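Workshop notebook, teleop bench
Jan 5, 2023

First entry of the year and I'm back at it with far too much coffee in me. The holiday gap did us good. I came in with the hand controller still mapped the way Omolara left it before the break and within a few minutes of driving I could feel that her change to the wrist scaling was the right one. More on that below.

Where we are, for anyone picking this up cold: we are collecting demonstrations in the simulated kitchen (the Hellurard scenes) before we spend any more time on the real arm. One person drives, the recorder saves joint positions, gripper command and both camera streams, and the episode gets a keep or a toss at the end. The target for this round is 2000 kept episodes across all the counter tasks. The real arm gets its turn in February if the sim set looks healthy.

Config for the day, so I don't have to dig for it later:

Input: Hikow hand controller, right hand, clutch on the index trigger
Recording rate: 30 Hz
Scene: marble counter, cluttered layout
Task: pick the pump sprayer from above, lift clear, set down at the front of the counter
Driver: me in the morning, Omolara after lunch
Recorder: Prekell, the branch with the longer buffer

Wrist scaling first. Before the break, one centimetre of hand was one centimetre of gripper, and one degree of hand was one degree of wrist. Sounds fair and feels awful. My hand twists a bit whenever I reach, everybody's does, and the wrist on the arm twisted right along with it, so every approach had a wobble that I then had to correct, and the correction got recorded too. Omolara cut rotation to half and left translation alone. What a difference! The gripper stays pointed where I want it and I can think about the object and forget about my own forearm. The downside is that a big reorientation now takes two clutches. For top-down picks I'll take that trade all day long.

The sprayer is a lovely object to teach with. The body is a smooth cylinder, the top is domed, and the pump head has a nozzle that sticks out to one side, so there are plenty of wrong places to put two fingers and only a couple of good ones. Grab the dome and the fingers slide off. Grab the pump head square to the nozzle and it hangs straight and behaves itself. Grab it in line with the nozzle and you get a grip that looks fine until you lift, and then it swings.

What I settled on for the approach:

Come across high, well over the tallest thing on the counter.
Stop above the pump head. Full stop, hands still, count of one.
Rotate only. No translation until the fingers are where you want them.
Open a little wider than you think you need.
Straight down, slowly, and let the fingers pass the nozzle before closing.
Close, wait, lift straight up before going anywhere sideways.

The full stop matters more than I expected. Dinesh went through the old episodes before Christmas and found that the drivers who blended the rotation into the descent (me, mostly) had gripper paths that all looked different from each other. With the stop in there the paths bunch up nicely just above the object. If we want a policy to learn where the decision happens, it helps a lot to make the decision in the same spot every time. 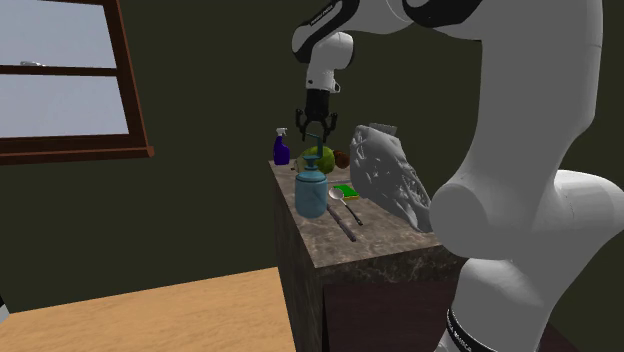 Omolara Obi

Afternoon notes are mine. Same config, same task, and I kept to the approach list above apart from the count of one, which I stretched a bit while I got used to the view.

The elbow is the thing to watch on this layout. With the sprayer towards the back of the counter the forearm has to come in high and the elbow ends up hanging out to the right, and that is exactly where the crumpled grey mesh thing lives. I had the elbow link up against it on and off all afternoon. It's a deformable, so it gives, and the arm doesn't care much, but contact is contact and I'd like us to agree on whether we keep those. My vote is keep them if the mesh isn't dragged, toss them if it is. A real kitchen counter is going to have a bag on it somewhere, and a driver who brushes one and carries on is showing something useful. I've tagged mine "elbow touch" in the comment field so that we can pull them out if the vote goes the other way.

I tried getting around it by swinging the base joint before the reach. It works, sort of. The elbow clears but the wrist arrives at an odd angle and I spent the saved time twisting it back, which with half rotation means clutching. Not worth it for a pick from above. It may well be worth it for the spray bottle in the back left corner, which needs a sideways grasp anyway, so don't throw the idea out.

Things I noticed about neighbours:

The round green fruit sits close behind the sprayer, so open the fingers across the counter and not front to back. Front to back, the far finger comes down on the fruit and rolls it into the small brown one next to it, and then you're playing billiards. I got one of these on tape and tossed it, though it was very funny.

The sponge is safe. It's off to the right and low, and I never came near it.

The spoon and the long brown handle are both lying down near where I wanted to put the sprayer. The task text says "front of the counter" and leaves it there, and I found myself choosing a slightly different spot each time depending on how I felt about the handle. We ought to fix a target. A marked patch would do, or just a written rule such as "left of the brown handle, upright, nozzle to the left". I'd prefer the written rule, because a marked patch is one more thing for the policy to latch on to.

Other bits.

Latency. I felt a hiccup every so often in the stream, a little freeze and then a jump. The arm itself carries on smoothly, it's only the picture I'm driving from. I got into the habit of freezing my hand when the picture freezes and the episodes came through fine. The Prekell log shows gaps that line up with the autosave. Dinesh, could the autosave wait until the episode closes? I don't think we need it in the middle.

Clutch. I love the clutch on the index finger. Before, with the thumb, I was squeezing the controller every time I re-centred and the gripper would dip. Gone completely.

Gripper speed. Still too quick on the close. The fingers snap shut and if you are even slightly off centre the sprayer gets a shove before it gets a grip. I turned it down a notch for the last batch and it felt much kinder, more like picking something up with your own hand. I'd like to leave it there if nobody objects. It's saved in the config as "soft close", and the old value is commented out right above it.

Depth. I still can't judge height properly from a single view, so I've been going back and forth between the two cameras on the way down. It would be wonderful to have a small shadow or a thin line dropped from the fingertips to whatever is underneath, drawn on the driver's display and kept out of the recorded streams. Naciri has something like this in their viewer and I've been jealous ever since the demo.

Reply from Dinesh, added the same evening:

Read both halves, great stuff. Autosave moved to episode close, it was a one-line change and I'm a bit embarrassed it took a log to find it. Soft close is fine by me. Please put it in the episode metadata as well so we know which batch had which, otherwise I'll be guessing from finger velocities in a month's time.

On elbow touches, I'm with Omolara. Keep, tag, and we look at them as a group. I'd like to train once with them and once without and see if the behaviour near the mesh is any different. I have a hunch it'll help.

The kept total is sitting at 2662 counting everything from before the break, which is past target on paper. But that includes all the old blended approaches with full wrist rotation, and I'd sooner not mix them in. My suggestion is that we set those aside under their own label and build up the stop-then-rotate style as a clean set. I know that means more driving. The new ones really are nicer to look at. I plotted a handful of today's fingertip paths over each other and they come down in a tidy little column, and I grinned at my monitor like a fool.

Fingertip drop line: yes, I want it too. The overlay layer is already separate from what gets recorded, so it should be about an afternoon of work. I'll do the line first and worry about the shadow later.

To do, whoever gets there first:

Write the put-down rule into the task text (Omolara's wording is good)
Soft close flag into the metadata
Relabel the older episodes, don't delete anything
Drop line on the driver display
Try the base swing on the spray bottle, sideways grasp
Shuffle the layout so the sprayer isn't always in front of the fruit
New foam for the controller strap, the old one is shedding all over the desk

Whoever drives next, start with a few throwaway episodes before you hit keep. The half rotation takes a little while to get into your hand, and then it's great fun.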